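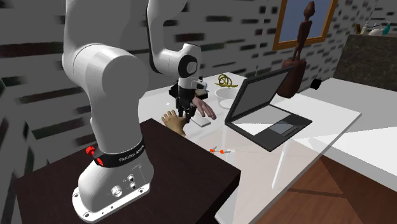 ## Progress report: Plendgate shared inbox and chat widget

Prepared for: Ayodele Ugwu
Prepared by: Rodrigo Ramalho
Period: through end of December

### Status

The widget is live on the public site and the account pages. Messages from both now arrive in the same queue as email. The work funded under the first payment is complete except for item 4 in the table.

| # | Item | State |
|---|------|-------|
| 1 | Widget on public pages | Done |
| 2 | Email and chat in one queue | Done |
| 3 | Import of saved replies from Skustalby | Done |
| 4 | Offline message form | In test |
| 5 | Agent app for tablets | Not started |

### Saved replies

The Skustalby export held 1,000 saved replies. After duplicates and expired offers were removed, 670 were imported. Each has an owner and a review month. Replies with no owner were assigned to the support lead and tagged `unowned`. The tag can be filtered in the admin view.

Merge fields did not survive the export. They were rebuilt by script, and replies with nested fields were corrected by hand. Attachments were copied to our own storage so that the old account can be closed. 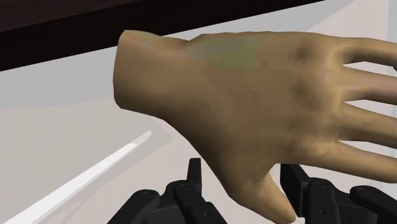

Search over the imported replies uses the title and the first paragraph only. Full-text search was tried and made the picker slow on older laptops. It has been left in the code behind a setting and is off by default.

### Routing

Chats are assigned by page group, then by language, then to the agent with the fewest open conversations. An agent can hold 20 open conversations before the router skips them. The limit is set per team.

The target for first assignment within one minute was 95 percent of chats during staffed hours. This was met on every weekday except Monday of the final week, when the Gavik connector dropped its session and chats stayed in the holding queue until the service was restarted. The connector now renews its session before expiry and raises an alert if renewal fails.

### Open issues

- Read receipts are not passed back to the widget when an agent replies by email.
- A visitor who clears cookies during a chat starts a second conversation. The two can be merged by an agent but not automatically.
- The offline form accepts attachments that the queue then rejects. The size limits need to match.

### Next period

Work on the tablet app starts once the offline form is released. We need a decision from you on whether closed chats should be kept in the main database or moved to the archive, as this affects the storage line in the second payment. No change to the total budget is requested.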